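4.2 Session length and return to player

The second question of our study was if the stated return of a slot game has an effect on how long a player stays with it. We used the session records of Clerkex, a mid-size online casino operator, which gave us access to two of its games, Akgül and Faltov. Both games have five reels and the same minimum bet. The difference between them is mainly in the volatility: Akgül pays small amounts often, and Faltov pays seldom but more.

From each game we took 1,000 sessions played in January. A session was closed when the player did not spin for ten minutes. We removed the sessions with fewer than 50 spins, because Karaca and Su found in their earlier work that such short sessions are mostly made by visitors who only try the game. The free-play mode was not included.

The players of Akgül stayed longer in the median, but the difference became small when we controlled for the starting balance. For Faltov, the distribution has a long tail. In 46 sessions the player continued after a bonus round until the whole win was spent again. We did not observe this pattern in Akgül, where the bonus round is short and its prize is limited.

The stated return itself had no clear effect. This agrees with the interviews made by Orhun Karaca in the Wencombe project, in which most of the players could not name the return of their favorite game. Chih-ming Su has suggested that players judge a game by the time between two wins, and our data do not contradict this view. However, we cannot separate it from the effect of the theme and the sound, which were different in the two games.
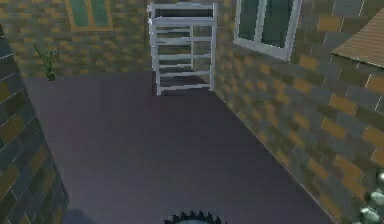
Figure 3. Rendered courtyard with brick walls and a white metal rack at the far end.

A further limit is that one operator can not represent the whole market. Players who hold accounts at several casinos appear in our records only in part, and their real sessions may be longer than what we measured.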